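I finally rode the Holroyd rail trail end to end, and I am still grinning! It's 32 miles from Foststead to Hellel, almost all of it flat, and the old bridge deck has been redone since July.

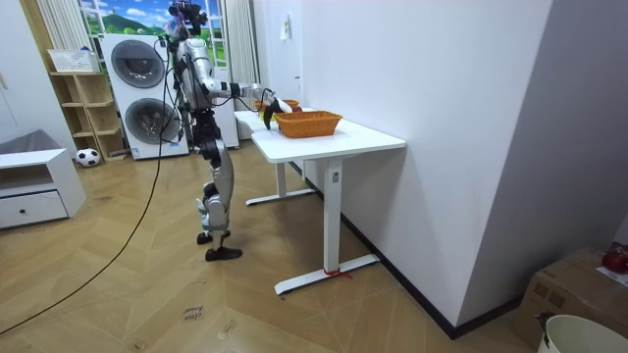

Start early if you can -- the first stretch runs through beech woods and the light is wonderful. I stopped for pie at the Skorker Cafe (get the pear) and stayed far too long.
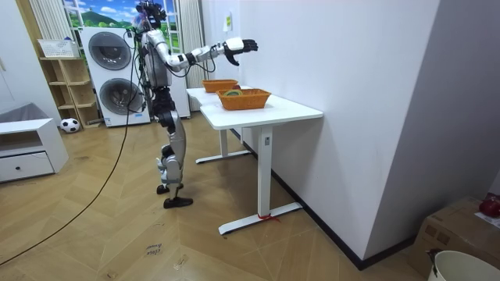
The last few miles into Hellel are gravel, so bring wider tires. I want to go back in spring and do it both ways!

Search this blog
Go

Recent posts
Fixing a slow leak
Foststead in the rain
My 30 favorite snacks

Contact | Copyright | Back to top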